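Wondaver Adds Printed Pillow Covers and Cable-Knit Pieces to Bedding Line

November 2, 2019

Bedding maker Wondaver has added printed pillow covers and a group of cable-knit pieces to its Plalluvus line, the company said in a notice to stores. The new goods go on sale in February. Orders from stores open this month.

The Plalluvus line has until now consisted of quilts and plain sheets. The update brings in two kinds of cover. The first is a plant print on a pale ground that shifts in color across the width of the fabric. The second is a lighter striped cover with a piped edge. Both are sold without an insert and fit a standard bed pillow.

On the first cover, the print is placed unevenly by design. Flower clusters are grouped toward one side and get smaller and closer together near the corner, while much of the remaining fabric is left plain. Wondaver said the layout was drawn as a single panel and does not repeat, so each cover must be cut to a fixed mark. Covers cut off the mark are sold as seconds.
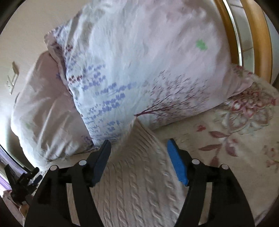
Printed pillow with purple blossoms and a dark maroon branch motif, with a beige cable-knit blanket in front.

The panel was drawn by Ustyna Derkach, who also prepared the color chart for the line. According to the notice, the ground color was the part that took longest to settle. Early test prints went from blue to pink too sharply and left a hard line down the middle of the cover. The final version uses a longer change between the two colors. The branch is printed last, after the ground and the blossoms have been set.

Printing and sewing are done by Wiegand at its Warham plant. The cotton is woven at 200 threads per inch, the same count used for the plain sheets already in the line. The covers are washed once before packing to remove loose dye. Wondaver lists shrinkage at 2 percent after the first home wash, measured along the length.

The knit pieces are made on a separate line at the same plant. They include a blanket and a long cushion, both in pale, undyed shades. The blanket measures 148 centimeters on the short side. Wiegand tested several cable widths and kept the wider one for the blanket, where the weight of the fabric helps it lie flat. The cushion uses the same yarn with the cables running lengthwise. 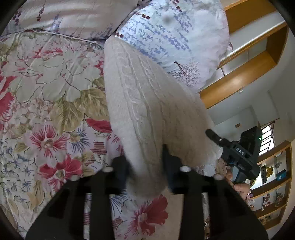 Floral quilts remain the base of the range and carry over with no change to size or fill. Their large flower prints were used as the starting point for the color chart, and the company advises stores to show the striped cover at the head of the bed when a quilt with heavy red flowers is on display. The knit goods are meant to be shown on top of the quilt. A printed layout card will be sent with each opening order.

Care instructions differ by item. The printed covers can be machine washed warm and tumble dried on low. The knit pieces should be washed cold in a mesh bag and dried flat, as hanging them while wet will stretch the cables. The cushion cover must be taken off its insert before washing. Bleach should not be used on any part of the line.

The covers will be packed singly in paper sleeves. Cases hold 20 covers and cannot be split between the two styles. Blankets and cushions ship in separate cartons because of their bulk, and stores that order both may receive them on different days. Damaged goods must be reported with the lot number printed on the sewn-in label.

Prices have not been announced. Wondaver said a price list will go out with the order forms, along with fabric swatches of both covers and a small square of the knit. Stores that already carry the Plalluvus quilts will be sent the swatches first.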